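Cahier d'atelier, projet Dromel
Mai, 16 h 40

Reprise des notes sur les tâches de cuisine. On continue la liste des petits gestes que la politique doit savoir faire avant qu'on ose parler de « ménage » dans le rapport pour Velton. Aujourd'hui : saisir une brochette en bois et la mettre debout dans un gobelet. Quelqu'un de pressé fait ça sans regarder.

Jeu d'entraînement actuel : 165 démonstrations à la main, toutes relues. J'en ai écarté 13, surtout des débuts trop tardifs (la pince est déjà fermée à la première image) et quelques fins coupées. Les autres partent telles quelles dans la version Grosulby du modèle. Pas de retouche de la calibration cette fois, on verra après.

Ce qui coince toujours au banc :
- la tige roule dès qu'un mors la touche de côté
- deux brochettes collées sont prises pour une seule
- le plastique brillant de la nappe trompe l'estimation de profondeur, la pince s'arrête trop haut
- à l'insertion, la pointe accroche le bord du gobelet et tout bascule
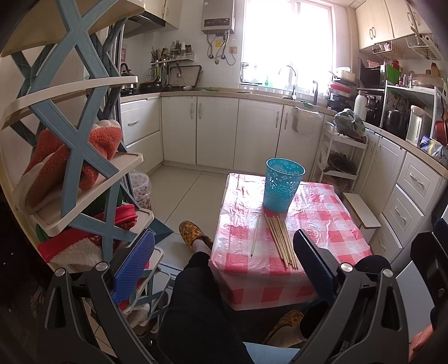

Une machine peut-elle déjà ranger une cuisine toute seule ?
Pas une cuisine quelconque. Elle enchaîne correctement quelques gestes appris dans des lieux proches de ceux des démonstrations, puis elle cale sur un objet déplacé ou une surface nouvelle, et il faut quelqu'un pour la relancer.

Retour à la brochette. Le gobelet turquoise ajouré est un mauvais client : les découpes en fleurs donnent des faux bords, et la segmentation en fait plusieurs objets selon l'angle. Je le garde quand même dans le jeu. Si on ne travaille qu'avec des gobelets lisses, on se raconte des histoires.

La baguette isolée, à gauche du fagot, est le cas facile. Le fagot lui-même, non. La consigne pour les prochaines prises est de commencer par la tige libre, puis d'attaquer le tas par le dessus, mors perpendiculaires au bois. Éviter de pousser le tas pour le défaire, le modèle apprend à pousser et ne saisit plus.

Question des patins striés : ils tiennent bien les gros manches, moins bien un diamètre de brochette. La tige se loge entre les stries et pivote. Essayer les patins Pešek, plus souples, sur 2 sessions, sans rien changer d'autre. Si ça n'apporte rien, on revient aux actuels et on n'en parle plus.

Côté atelier, même constat qu'en cuisine. Le tri de vis en bac marche parce que le bac ne bouge pas et que la lumière est la nôtre. Le rangement d'établi en fin de journée ne marche pas. Chez les gens, c'est le rangement d'établi partout, avec en plus la fenêtre en plein contre-jour.

Objectif toujours affiché : 1 000 démonstrations avant de refaire une évaluation complète. Je préférerais moins de volume et plus de cuisines différentes, à rediscuter avec Velton.

À faire :
- relire les annotations « début de saisie », trop de variation entre nous
- préparer un gobelet lisse de même hauteur pour comparer
- resserrer la vis de la poignée de secours
- noter l'heure et l'éclairage à chaque prise, j'ai encore oublié ce matin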